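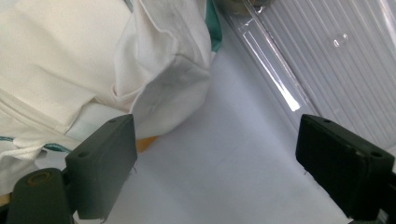
Why Do Clothes Wrinkle?

Take a shirt out of the bottom of a laundry pile and it will be full of creases. You did not put them there on purpose. To find out where they come from, you have to look at what cloth is made of.

Cloth is made of threads

Pull at the cut edge of an old rag and a thread will come loose. Nearly all the clothes you wear are made of threads like that one. In woven cloth, the threads cross over and under each other, like the strips in a paper place mat. In knitted cloth, one long thread is bent into rows and rows of loops. A T-shirt is knitted. Jeans are woven.

Each thread is made of even thinner pieces called fibers. Cotton fibers grow on the cotton plant, around the seeds. Wool fibers grow on sheep. Polyester fibers are made in a factory from a kind of plastic.

What happens inside a cotton fiber

A cotton fiber is built from very long chains of tiny parts called molecules. The chains lie next to each other and hold on to each other weakly, a bit like two magnets that are not very strong. When you bend the fiber, some of the chains slide and let go of their neighbors. Then they grab new neighbors in the new position. Now the fiber is bent and it stays bent. Many bent fibers in a line make a wrinkle.

Water makes this happen more easily. Water gets in between the chains and loosens their grip. If a cotton shirt dries in a heap, the chains take hold again while the cloth is still folded up. If it dries on a hanger, they take hold while the cloth is mostly straight. Heat also helps the chains move, and that is how an iron works. The heat and the steam loosen the chains, the weight of the iron presses the cloth flat, and the chains settle again as it cools.

Polyester does not take in much water, so a polyester sports shirt wrinkles less than a cotton one. Wool fibers are naturally curly and springy. A wool sweater that has been squashed in a bag will often smooth out after a night on a shelf.

Folds and creases are different

A fold is any place where cloth bends over. A crease is the line that is left behind when you open it up again. Soft, round folds leave small creases or none. Sharp folds with something heavy on top leave strong ones.

The thickness of the cloth matters too. A cuff or a hem has two or more layers, and those layers are stitched together. When clothes are dropped in a heap, the thick parts make fat, rounded bumps and the thin parts make smaller folds. A thick part is harder to bend.

White cloth can fool you. The dips between the folds get less light than the tops, so they look gray even when the cloth is clean. To check whether a gray patch is a shadow or a mark, pull the cloth flat. A shadow will go away. A mark will stay where it is.

What is a drawstring for?

Some clothes have a cord threaded through a tunnel of cloth at the waist or around the hood. The tunnel is called a casing. The cord can slide inside the casing, but the cloth is sewn shut around it so it cannot fall out sideways. When you pull the ends of the cord, the cloth bunches up and the opening gets smaller. When you let it loose, the opening gets bigger.

The cord can slip out through one of the holes, most often in the wash. Tying the two ends together first will stop this. If the cord has already come out, ask an adult for a large safety pin. Fasten the pin to one end of the cord and push it through the casing a little at a time, feeling for it through the cloth. It took Amirhossein Shahbazi's class in Gurkthorpe 15 minutes to do it the first time.

Why put trim on clothes?

Trim is a narrow band of cloth sewn onto an edge or across a garment. It may be the same color as the rest, or a bright color such as teal on white. Some trim is only there to look nice. Some of it covers a rough edge so that the threads do not come undone, and some helps a neckline keep its shape.

Try it yourself: the wrinkle test

You will need:
6 pieces of old cloth, each as big as your hand (try to find some cotton and some polyester, and read the labels before an adult cuts them up)
2 bowls
Some water
A pencil and paper

What to do:
1. Sort the cloth into pairs so that each pair is the same kind.
2. Dip one piece from each pair in water and squeeze it out. Leave the other piece dry.
3. Scrunch every piece into a ball. Put the damp balls in one bowl and the dry balls in the other.
4. Leave them until the next day.
5. Open each piece and lay it on a table.
6. Give each piece a score from 0 (smooth) to 5 (very wrinkled) and write it down.

Compare the damp cotton with the dry cotton. Then compare the damp cotton with the damp polyester. If a piece is still damp in the middle, write that down too and look at it again later.

How to keep clothes from wrinkling

Take them out of the dryer or the washing machine soon after it stops. Shake each one hard before you hang it up. Fold along the seams where you can. Do not pack a drawer or a box so full that you have to push the lid down. Rolling works well for T-shirts and pajamas, and it leaves softer bends than folding does.

Words to know

Casing: a tunnel of cloth that holds a cord or elastic
Fiber: a very thin, hairlike piece that thread is made from
Hem: an edge that has been folded over and sewn down
Molecule: a tiny particle made of atoms joined together
Seam: the line where two pieces of cloth are sewn together

Written by Kwabena Lamptey
Last updated Aug 29, 2023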